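*Last updated 2/22/25. Questions are real. Some have been shortened out of kindness.*

**What is Bilel?**

A student club that teaches hand-held grippers, and then robot arms, to do small household jobs. We've been going for two school years. The name was picked by vote and we've all had to live with it.

**Do I need to know how to code?**

No. You need to be able to pick things up and put them down with a tool that makes you feel like you're wearing oven mitts. Coding comes later, usually when Natanael Coutinho finds out you have a free evening.

**What will I do on my first day?**

Grip things. Yareli Solís runs the beginner bench, and she'll start you on soft objects before you get near anything that chips. Expect to drop most of it. After that you'll record short runs of one task, over and over, until you have opinions about it that your family doesn't want to hear.

**How many runs does the club have so far?**

We have 2,505 recorded and 1,708 we'd let anyone see. The rest are mostly people forgetting to close the fingers before lifting. We keep those in a folder called Brernano, after a typo that stuck.

**Why do you practice in an office and not a lab?**

Lab tables are too tidy. Brick, white walls, office chairs and people walking through are much closer to what the arm will have to deal with later. It's also the space we were given.

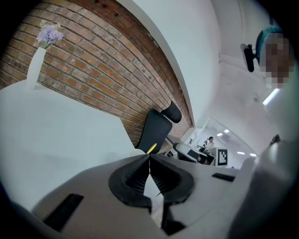

*Fingertips together, flowers on the table, someone standing in the back.*

**Do the black pads on the fingers come off?**

Yes, and please don't do it at the table. The ridges wear down, and spares live in the drawer marked Pacheco. If you take the last pair, write it on the sheet. The sheet has been blank since December, and the drawer has not been full since December either.

**Is there a competition?**

There is. It's called Evus, and teams of three get eight minutes to clear and reset a table. Last time our team spent six of them on a napkin. Washington Trindade would like it known that it was a very thin napkin.

**Can I take a gripper home?**

Only after you've done the safety talk and Svend Norðdahl has signed the form. Svend signs forms on his own schedule — bring a book.

**My run failed. Should I delete it?**

No. Mark it as failed and keep going. Quietly deleting bad runs is how you end up with a robot that thinks it's better than it is, and we already have members like that.

**Is this graded?**

It can count as a project credit if you write it up. The report is eight pages, and pictures of the gripper from flattering angles don't count toward the length.

**Who do I ask if my question isn't answered?**

Welington Barros reads the club mail. He replies to everything, sometimes in the same month. For anything involving smoke, please use the phone number on the door.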